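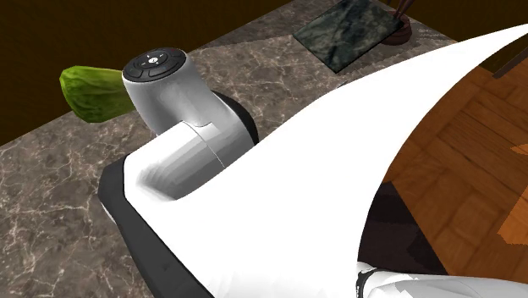 Tema 4. Automatización en cocinas colectivas: qué cambia para quien trabaja allí
Apuntes de clase - Maite Quintana

Antes de nada, lo pendiente del tema anterior: las fichas de puesto se entregan en papel, no por correo, que luego se me pierden. Seguimos.

Hoy vamos con el caso Melport, que me gusta mucho porque lo conozco de cerca (estuve yendo por allí desde marzo y acabé comiendo más menú del día que en toda mi vida). Es una cocina central que saca 2000 raciones diarias para comedores de empresa. Metieron brazos en la zona de preparación de verdura, o sea, coger la pieza, colocarla, retirarla, y vuelta a empezar. Lo de emplatar y lo de probar sigue siendo cosa de personas.

Primera idea, y apuntadla: una tarea no es un puesto. Cuando Bonifacio Prieto, el jefe de cocina, hizo la lista de lo que hacía un ayudante en un turno, le salieron 73 tareas distintas. ¡73! El brazo se quedó con cuatro. Claro, esas cuatro se comían buena parte de la mañana, y ahí está la gracia del asunto: ¿qué haces con las horas que quedan libres? En Melport las repartieron entre control de alérgenos y recepción de género, pero lo decidieron sobre la marcha y se notó.

Segunda idea: el trabajo nuevo que no sale en el presupuesto. Alguien tiene que dejar el género donde toca, limpiar alrededor del brazo, pararlo, volver a arrancarlo, avisar cuando hace algo raro. Rosalía Barrios, ayudante con muchos años de oficio, me decía que antes acababa con la muñeca cargada y ahora acaba con la cabeza cargada. Me parece una descripción buenísima de lo que en el tema 2 llamábamos carga de supervisión. No estaba en su categoría profesional y tardaron meses en reconocérselo.

Tercera: el ritmo. Con compañeros negocias el ritmo sin darte cuenta, una mira a la otra y aflojan las dos. Con la máquina eso hay que dejarlo escrito - quién puede bajar la velocidad, cuándo, y si tiene que pedir permiso. Crescencio Goicoechea, el delegado de prevención, peleó para que pudiera hacerlo cualquiera del turno. Lo consiguió, y yo creo que fue lo mejor de todo el proceso.

Para comparar, leed el caso Gimwood del dosier. Allí la formación la dieron fuera de horario y sin pagar, ya veréis cómo acabó la cosa.

Para el próximo día: elegid un puesto que conozcáis (el vuestro, el de vuestra madre, me da igual) y haced la lista de tareas como la de Bonifacio. Luego marcad cuáles automatizaríais y quién se ocuparía de lo que queda. Roughly 1000 palabras no: unas 1000 como mucho, que os conozco. Las dudas de formato, a Begoñe Olmedo, que lleva las prácticas.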